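Search posts
Trending
Log in / Sign up

I promised a proper update on the robotics club, and I have a pot of tea and an evening to myself, so you're getting the long version. Sorry in advance to anyone who only follows me for the allotment!

For those who are new: I help run an after-hours student project at the Konirska college, and this year's lot have entered the Flovis challenge. It's a household tasks competition. Nothing glamorous. Your robot tidies, hangs, sorts, fetches, and the judges mark it on care as well as speed.

Our entry is called Lightfoot. The name was chosen by a vote back in November, and the discussion before the vote ran longer than most of our building sessions. I was rather fond of one of the losing names but I've been sworn to secrecy in case they want it for next year.

We've been working on the hooks task this term. You get a row of hooks with everyday bits and bobs on them, and the robot has to take a named item off and hang it back up on a different hook. It sounds like something a toddler could manage (a toddler would manage it beautifully, and then eat the keyring).

The trouble is that soft things don't behave. A stiff tag on a loop goes more or less where you push it, but anything fluffy or dangly squashes and swings and twists round on itself, and the students have had to think very hard about where to take hold of it.

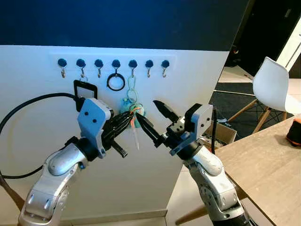 One group is convinced that one arm should steady the dangly end while the other goes in for the ring. The other group says that's twice as many things to go wrong, and you should do it one-handed like a person coming in with the shopping. They've both got a point, and I've been enjoying staying well out of it.

What we agreed in the end was to practise both ways and write down every single go. The log stands at 198 attempts, all in the same shared spreadsheet, with a comments column that has become a work of literature. My favourite entry just says "no. why. NO."

A few people asked about the software side. We record the practice runs with a tool called Cudora, which lets you drive the arms by hand and save what they did. The students take turns driving, and you can tell who's who from the recordings after a while. Some are ever so gentle, and one or two go at it as if they're pulling up carrots.

Flovis asks for 300 logged attempts before you're allowed to submit, so there's a way to go yet, but I'm not fretting. They've got much better at noticing why a go went badly, and at resetting the board the same way each time, which was a sore point in the early weeks and led to one quite stern sign on the wall.

Money, as somebody always asks: we had a budget of 3,000 for the year and we've got 39 left. I'm told this is called "good planning". It'll buy zip ties and biscuits, and I know which of those will run out first.

If you teach and you're thinking of starting something similar, do get in touch, I'm very happy to talk it through. My one bit of advice would be to pick a job that looks dull. Ours spend whole evenings arguing about keyrings and have to be sent home.

Right, tea's gone cold. More when the submission is in, and then I'll get back to the broad beans, I haven't forgotten you.

February 25, 2022

Contact · © All posts belong to their authors · Back to top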